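# Workshop course, handout 4: Building the cell and planning a sorting task

Please read this before the evening meeting at 6. Bring your own notes from handout 3, and the hex key set if you borrowed it. The subject this time is a task with small parts and one tray, and how to build the place where the arms work. 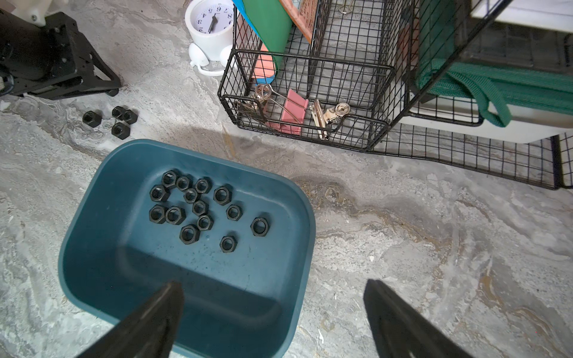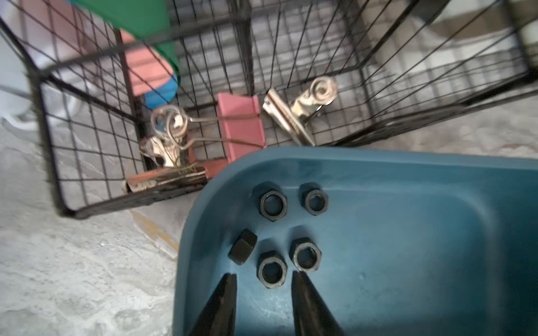
The wrist views come first, then the views from the fixed camera.

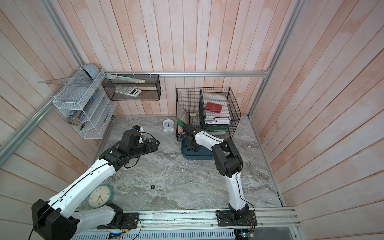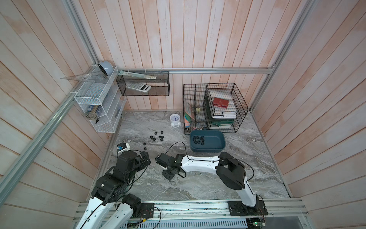
**Why do we use a fixed camera when each wrist can carry its own camera?**

The wrist camera is good for the last part of a movement, when the fingers come near to the part. It moves together with the arm, so it loses the rest of the floor very quickly. The fixed camera keeps the same view during the whole task, and you need it to decide which arm should go first. Use both, and save both recordings with the same start time.

## 1. The base

Mount both arms on one common rail. In the first version at Cedstead, Vilgot Fjeld put each arm on its own board, and after every transport we had to measure the distance between them again. With one rail you measure once and write the value on a piece of tape.

- Tighten the base screws in a cross pattern, first by hand, then with the key.
- Move each arm slowly through its full range before you fix any cable.
- Leave a loop of cable at every joint. A cable which is straight in the rest position is too short.

## 2. The walls

Walls give a calm background and they stop small parts from rolling under the bench. Aluminum profile and thin planks are enough. Choose a light color for the walls if your parts are black. Keep the front open, so that a hand can reach the stop button.

## 3. The task

Hex nuts are a good part for learning. They are cheap, they don't break, and a nut has flat sides that two fingers can hold. But a nut can also lie on its side, and then the grip height is different. Your program must treat this as a separate case.

Write the task in one sentence before you write any code. Kevin Pacheco's group used this one: "Every nut which is on the floor shall be in the tray, and no other object shall be moved." The second half is as important as the first. Baskets, clocks and folders make the work space more similar to a real desk, and the arm must go around them.

## 4. Speed and limits

Start with the speed limit at 200 in the Renaud settings file. The maximum is 1,000, but please do not go over 200 when two arms share the same floor. Set the lowest permitted height of the fingers separately for the floor and for the tray bottom – these are two different numbers, also when the tray is thin.

When both arms want the same region, one of them waits. In our code the left arm waits always. It is a simple rule and it costs some time, but we had no collision after we introduced it.

## 5. To prepare at home

1. Draw your rail with the distance between the two bases.
2. Write your task sentence.
3. Mark on the drawing the region which both arms can reach.
4. Read the chapter on grip force in the Nondelow manual, only the first half.

Drawings can be on paper. Those who build with the Pilmont bracket should use the longer screws, the short ones hold only on two threads.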